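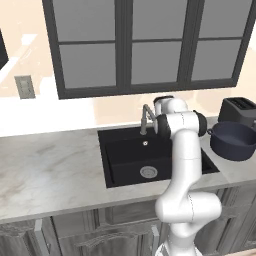
ENDLEY, 5 Apr 2020 - The Shehata Institute today published the first edition of its good practice guide for testing household robot arms in simulated kitchens. The guide is free to download and applies to research groups, manufacturers and independent test labs that report results from computer-rendered homes.

The guide was drafted over 2 years with partners in Endley and Drundirdale. It sets out what a test report should contain before its results are compared with those of another group.

Under the guide, every reported task must be run at least 100 times, with the starting position of each loose object changed between runs. Reports must list the objects used, the lighting settings, the software version and the full wording of the instruction given to the robot. Failed runs are to be counted and kept on file along with successful ones.

A separate chapter covers food handling tasks at the counter, stove and sink.

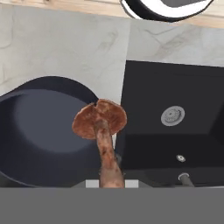

Food items are treated in the guide as soft objects, even where the simulator models them as rigid. Testers are asked to record the grip force requested at each step and to state whether the simulator is able to show damage. Where it is not, the report may not describe a grasp as gentle or safe for food.

The chapter also asks that views from the arm and from the room be saved on a shared clock, so that a reviewer can check one against the other. Contact with cookware, faucets and counter edges must be logged whether or not the task was completed.

The institute stresses that a good result in simulation does not replace physical testing. Claims about safety around people fall outside the guide and remain subject to the standards in force where a product is sold.

Sample records from about 400 runs are available through Shehata Data, the institute's public archive, together with a blank report form. Comments on the first edition will be accepted until the end of April and should be sent in writing to the standards office in Endley. A revised edition will follow once the comments have been reviewed.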